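Search this site Search
Menu
Category: Teaching / Robot Learning / Handouts

Week 6: Learning from hand-held demonstrations

Read this before Wednesday. The lecture will assume you have, and I will carry on assuming it in the face of all the evidence.

1. Where we left off

Last week we drove an arm by remote control and used the recordings to train a policy. Those of you who signed up for the lab slot will remember how long it took to pick up a single sock. The data were lovely. There were very few of them.

The method for this week leaves the arm out of the collecting altogether. A person holds a gripper in each hand, does the job, and a camera on each gripper records what the gripper would see if a robot were holding it. The arm only turns up later, to be told what to do. You gain speed, and you can work on any table that will have you. You lose the joint angles, the joint torques and any promise that a robot could have made the same movement with its own elbows.

2. What gets recorded

For each hand we keep the wrist camera video, the pose of the gripper over time and the opening of the jaws. Pose is the awkward one. There are several ways to get it:

(a) From the wrist video itself, by matching points between frames and working out how the camera moved. Cheap, and fond of getting lost in front of blank walls.
(b) From a printed marker cube on the gripper, seen by another camera whose position you know. Good while the cube is in view.
(c) Both, with an argument in the middle about which to believe. This is what the Moulin set uses.

With two hands there is a further question: where is the left gripper relative to the right? If each one builds its own map, the two maps have to be joined. A shift of 2 cm between them will not trouble anyone wiping a table. It will ruin a handover. When one gripper's camera can see the other's cube, you get the link between the hands directly for those frames, and you should use it.

3. The Moulin set

Our copy holds 2,083 demonstrations of two-handed table jobs with household things. The sessions were run at Malport and cleaned by Aslı Aksoy, whose script you will be using and whose comments in the script you should read, some of them being the only written record of why a thing is done.

The policy is the usual one: image features and recent poses in, a short run of future gripper poses out, every pose written relative to the current one. Do not use table coordinates. Somebody does every year, and gets a policy that works beautifully on a single table in Malport.

4. The result, such as it is

We trained the same network twice. Version A had all the demonstrations. Version B had them all less the 220 in which tracking of either hand dropped out and had been filled in by drawing a straight line across the gap.

Version B did better on the arm. It was smoother on the approach, and it stopped making a strange little lunge just before grasping. Look at Version A's training data near the grasp and you will find the lunge there too, neatly drawn by our own gap filler. The network had learned exactly what we gave it, which is the most annoying thing a network can do.

Be careful what you conclude. Dropping bad episodes also changed the mix of tasks, as cable jobs lose tracking more often than cup jobs. I have not run the version with the mix held fixed. You are going to.

5. Things the wrist view does to you

The lens is very wide. Straight edges come out bent, things near the rim are squashed, and a distance in pixels means one thing in the middle and another at the side. Either undistort before training or leave it alone throughout. Do not train on one and test on the other, as the group that called itself Brosix did last December, with results I still show to visitors.

The fingers are always in view, at the same place in every image. This helps. The network gets a fixed reference for where its own jaws are. It also means that a bit of tape on one gripper's housing can tell the network which gripper it is looking out of, so check that your left and right models have not simply learned to read the tape.

6. Exercise, due before the next lecture

Rebuild Version B with the task mix matched to Version A. Plot jaw opening against time for five episodes of your choice, and mark any gap that has been filled. Then say, in one paragraph, whether you still believe section 4. "Yes" is not a paragraph.

The data are on the course drive under Bakska. Please do not copy them to your own folder, however much you love them.

Contact the course office | © Robot Learning teaching group | Back to top

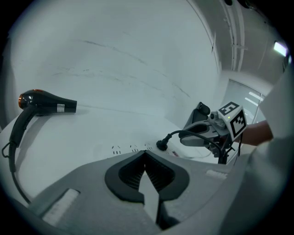

Aslı Aksoy: One correction to section 4. The straight lines cover position only. Where tracking dropped out, rotation was held at its last good value and then jumped, so anyone plotting the gaps should plot both. The jump may account for more of the lunge than the line does.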